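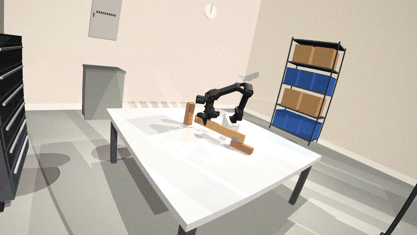

Gluing Up Small Wood Projects at Home

Posted 7/21/20 in Workshop Tips

I have been putting little wooden things together on one table or another for most of my grown life, and I still get a small flutter when the glue bottle comes out. Cutting is slow and you can stop for a sandwich. Glue does not wait for you! So I thought I would write down the way I go about it now, after a good many crooked boxes and one birdhouse that I'm told has character.

Start with a dry run

Put the whole thing together without any glue. Every piece, every clamp, the scrap blocks under the clamp jaws, all of it. If a joint won't close dry it certainly won't close once the glue has made the wood swell a little. I used to skip this when the project was small (who needs to rehearse a napkin holder?) and it was always the small ones that went wrong, with me running to the garage for a clamp I had lent to my sister in April.

While it's together, take a pencil and draw a light mark across each joint. A simple triangle drawn over two boards tells you which way round they go, and a number on the inside face keeps corner one from ending up at corner three. Keep your marks where you'll sand later, or where they won't show.

Then take it apart and lay the pieces down in the order you'll need them. I lay mine left to right, like a recipe.

Pick a table you can walk around

A bench pushed up to the wall is lovely for planing and miserable for gluing. You want to get at every side without leaning over wet joints in a good sweater. My own favorite is a plain old kitchen table my neighbor was throwing out when she moved over to Vavmont, and I have never once regretted dragging it home. Check it for flat with a long straightedge, or the edge of a level, both ways and corner to corner. If it rocks, fold a bit of cardboard under the short leg and tape it there so you aren't hunting for it every weekend.

Light matters more than people think. A thin line of squeeze-out is nearly invisible on pale wood until the stain goes on, and then there it is forever. I turn on everything overhead and keep a flashlight handy to shine low across the surface. 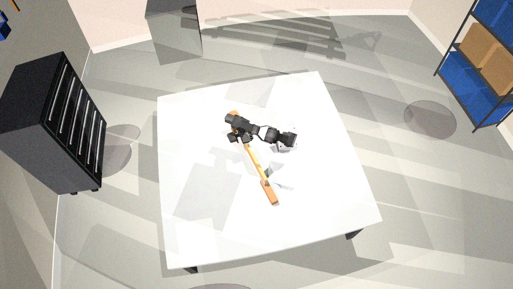 A light-colored top in good, bright light.

Cover the table, too. Waxed paper from the kitchen drawer is what I use, shiny side and dull side being all the same to the glue. Freezer paper is sturdier if you have it. Newspaper is a mistake you make once, as I did, and then spend an evening picking the grocery coupons off the bottom of a tray with a putty knife.

How much glue

Less than you're afraid of needing, and more than the stingy amount my father used. For edge joints I run a thin bead down one edge and spread it with an old toothbrush until the whole edge is coated and you can't see bare wood. When the clamps go on you are hoping for a row of little beads along the seam. Rivers down the side mean too much, and no beads at all means go back and open it up while you can.

End grain is thirsty, the way a dry sponge is. Brush on a thin coat, let it sit 2 minutes while you do something useful, then brush on another and put the joint together. It still won't be as strong as a long-grain joint, so for anything that carries weight I'd add a dowel or a screw.

I get asked about brands. I've been buying Tukus yellow glue for years because the hardware store in Iltunora carries it, and I haven't had any trouble with it, but any fresh yellow wood glue will do the job. Fresh is the thing. Write the month you opened it on the bottle. If it comes out stringy, or it froze in the shed over the winter, treat yourself to a new one.

Clamping

Snug is plenty. If you're grunting, you are squeezing out the glue you just paid for, and very likely bowing the boards besides. I tighten each clamp a little, go around again, and then once more. Alternate them over and under on a wide panel and it will stay a good deal flatter.

No clamps? Don't let it stop you. Painter's tape stretched tight across a miter works beautifully on small boxes. So do the fat rubber bands that come around broccoli, and I've held many a picture frame with string and a stick twisted in it. A stack of heavy cookbooks on a scrap of board will do for anything flat.

Check for square before you walk away. Measure from corner to corner, then the other two corners. If the numbers match you're square, and if they don't, give the long way a gentle squeeze and measure again.

Leave the clamps on at least 30 minutes in a warm room, and 60 if it's chilly or damp. After that you can take them off gently, but please don't sand it, plane it or let anybody lean on it until the next day. I know. I'm no good at waiting either.

The drips

Everybody has an opinion on squeeze-out. I leave mine until it turns rubbery, like cheese that's been out of the refrigerator a while, then lift it off with a dull chisel or a plastic putty knife. A drinking straw pushed into an inside corner scoops it up nicely, too. Wiping with a wet rag tends to smear thin glue into the grain, and it shows up as pale blotches under stain.

If you do find a blotch later, sand it back with the same grit you used on the rest of the piece, then rub a little mineral spirits over it with the window open. Any glue that's left will stand out lighter than the wood around it, and you can go back and get it before the finish goes on.

Next time I'll get to sanding by hand, and the little cork-faced Lemma block I wouldn't be without.

Filed under: wood glue, clamps, small projects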